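Stop calling it a glitch

30 Jun 2023

I have a bone to pick with the word "glitch." When our arm at Moltent let go of a part last July and put it straight through a light cover, the first message in the group chat said "lol glitch." Three people gave it a thumbs up! A chunk of plastic went flying across a room where people eat lunch, and we talked about it like a frozen phone.

What went wrong was pretty dull. Somebody had set the grip force for a heavier part, the fingers squeezed too hard on a smooth round one, and out it popped like a watermelon seed. We'd practiced that pick 132 times in Sala, our simulator, and it never dropped a thing. So we trusted it. I trusted it too, and I'm the one who signed the sheet.

Nives Palumbo, who runs the floor, wanted every new pick done at crawl speed for 12 days, with the gate shut. Dorin Căpraru thought that was way too much (he has a schedule to keep, I get it) and offered 3. We landed on 9, and I still think Nives was right.

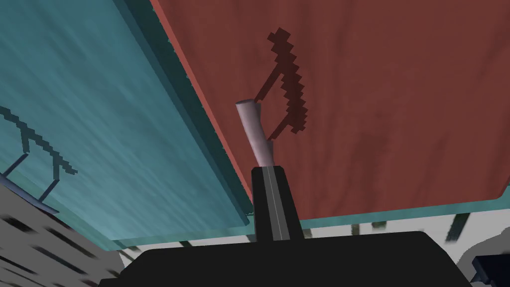
Simulators are great, and I'd hate to go back to working without one, but they're polite about grip in a way the real world isn't. Friction is whatever number you typed in that morning. A pink cylinder pinched at its lower end, with most of its length sticking up past the black fingers, is the kind of pick I'd now want tried slowly on real hardware before anyone signs for it, however good it looks on a screen where even the shadows come out as little staircases. Write the drop down, call it a failure, and keep the gate shut until you know why it happened.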